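4. Instalar o filtro de água Kukness na torneira

Antes de começar, respire fundo e reserve uma horinha tranquila, que isto faz-se bem e sem pressas!

1. Feche a água no passador e abra a torneira até deixar de pingar.
2. Desenrosque o arejador à mão (se estiver teimoso, um pano ajuda muito).
3. Encaixe o anel de borracha no adaptador, com o lado liso para cima. 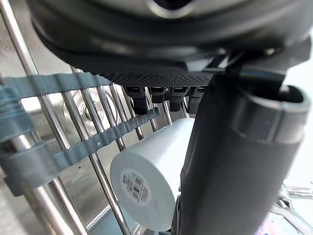 4. Enrosque o filtro, abra a água devagarinho e deixe correr 3 minutos.

Nota: nos primeiros litros a água pode sair acinzentada; é pó de carvão.

Cuidado: não use água acima de 59 °C, que estraga o cartucho.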